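The price of picking up a block

By Vega Manzano

There is a moment in every equipment meeting when somebody says the word "arm" and everyone else pictures a car factory. Sparks, orange paint, a safety fence. Then the quote arrives, and the room goes back to talking about the photocopier.

I sat through four of those meetings at Pavolach, a small packing firm with a large opinion of its own future, and came out the other end with a budget code, a bench and a task. The task was to pick up a foam block and put it somewhere else. My nephew mastered it before he could walk, and he was paid in rusks.

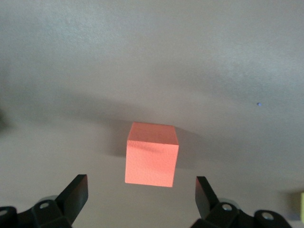
Page last changed: 10 February 2020

The first lesson was that the arm is the cheap bit. We had three suppliers in, and the spread was educational. Jukumis wanted to sell us an arm and nothing else, in the way some airlines sell you a seat. Leclerc wanted to sell us an arm, a table, a cabinet, a training course and a man. Ciltov, who got the order, sat in the middle and answered the phone.

Our original plan had one line in it, marked "robot". By August it had 37. I have kept the spreadsheet, partly as a record and partly as a penance. It includes mounting plates, a second set of mounting plates for the holes we had drilled in the wrong place, cable, longer cable, lamps, an emergency stop button the size of a crumpet, and 46 hours of somebody's time entered simply as "fiddling". Finance queried the fiddling. I offered to itemise it and they withdrew the query.

Fingers deserve a line of their own, and ours didn't have one. Suppliers talk about reach and payload until you glaze over, but the part that meets the goods is a pair of plates, and the plates have to suit what you are picking up. Ask what a spare pair costs before you sign. Ask how long they take to come. Then ask who fits them, and watch the salesman look at the engineer.

The blocks were my idea. The board had wanted to start with real stock, and I had wanted to keep my job. A foam block is light, it is cheap and it does not sue you when it is squashed. I put down 500 pounds for "test objects", expecting an argument, and got it through on the nod. The same people had spent half an hour on whether we needed the longer cable.
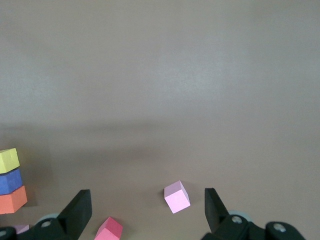
Which brings me to light, the other thing missing from the first draft. People will compare cameras to the last decimal place and then put the bench under whatever tube the landlord left behind. Shadows move as the day goes on. Colours that look quite distinct in a catalogue become close relations at four in the afternoon. We had put nothing aside for lamps and ended up finding 1,000 pounds for them out of the money meant for a celebratory lunch. We had sandwiches, and I am told they were fine.

If you are planning something similar, my advice is dull. Get the task down on one side of paper before you ring a supplier. Take the price of the arm and assume the rest of the bench will cost as much again. Budget for people – proper, named people with the hours taken off their other work – and don't let anyone tell you they will fit it in around things. Things have a way of being there all day.

Do ask for a trial, too. Ciltov lent us an arm for a fortnight before we paid for one, and we found out more in those two weeks than in all the brochures, most of it about our own floor, which slopes.

The board has now asked when we move on to real stock. I have told them it depends on next year's budget, and sent them the spreadsheet. It has a new tab.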